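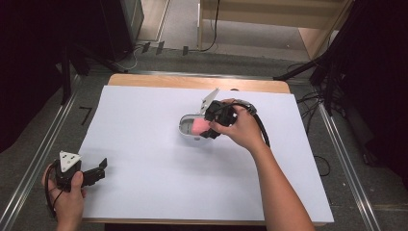 White plastic container, lid up, pink sponge-like thing inside

Notes posted by Sorcha Corrigan, April
14 shares | 3 comments

HOUSEHOLD TEXTILES, handout 4: stains and how they come out

Carry over from last time: fiber types. If you missed it get the notes from somebody, you need cotton vs wool for all of this.

What is a stain? Stuff that's stuck. Three ways it sticks:
- sits between the fibers (dirt, dried mud)
- soaked in and held there (oil, butter, makeup)
- bonded to the fiber like a dye (tea, red wine, turmeric)

First kind you can mostly brush off. Second needs something that grabs grease. Third is the hard one, needs bleach of some kind or you live with it.

Soap vs detergent. Both have a molecule with two ends, one likes water, one likes grease. Grease end goes into the oil, water end stays out, the whole lot lifts off in little balls (micelles - spelling will be checked). Soap is fat plus lye. Detergent is made differently and doesnt mind hard water. Soap in hard water gives you scum - the gray ring in the tub. Stunstead has very hard water so anybody who grew up there knows the ring.

Protein stains. Blood, egg, milk, sweat. COLD water first. Hot sets them, same as cooking an egg. Then an enzyme detergent, let it sit. Enzymes are slow, thirty minutes at least, overnight is better. Not on wool or silk, those are protein too and the enzyme can't tell the diffrence.

Tannin stains. Tea, coffee, wine, some fruit juice. No bar soap, can make it harder to get out. Detergent, then oxygen bleach if the label allows it. Salt on red wine - soaks up some liquid, does nothing for the color.

Grease. Warm water, dish detergent, work in from the back of the cloth so you push it out the way it came. Check before the dryer!! Heat from the dryer fixes whatever is left.

Ink. Depends on the ink. Ballpoint, try rubbing alcohol, blot, move to a clean bit of cloth, blot again. Gel ink, good luck.

Blot, don't scrub. Scrubbing spreads it and roughs up the surface, then you have a fuzzy patch that looks like a stain even when it's clean. Outside edge toward the middle.

Bit of history. The Gurell laundry at Bullcombe opened 1884, washing for hotels. The day book lists 1279 sheets for one month in the first summer, all boiled, blued and put through a mangle. Bluing = a little blue dye so yellowed cotton looks white to the eye. Doesn't clean anything. Optical brighteners in modern powder do much the same trick with UV light. The Figueiredo reading has a good chapter on this, skip the part on starch.

For the practical: cotton squares, one stain each, leave one half untreated so you can compare. Soak in 200 ml cold water. Write down the time in and time out, last year half the sheets had no times and I couldn't mark them. Never mix chlorine bleach with ammonia or vinegar, toxic gas, I will say this again in the room.

Write-up 540 words max. Table doesn't count toward it. Say what you expected before you say what you got.

Next: dyes and colorfastness. Bring an old sock, dark, one you dont want back.

© Sorcha Corrigan. Free to copy for class use. | Contact | Back to top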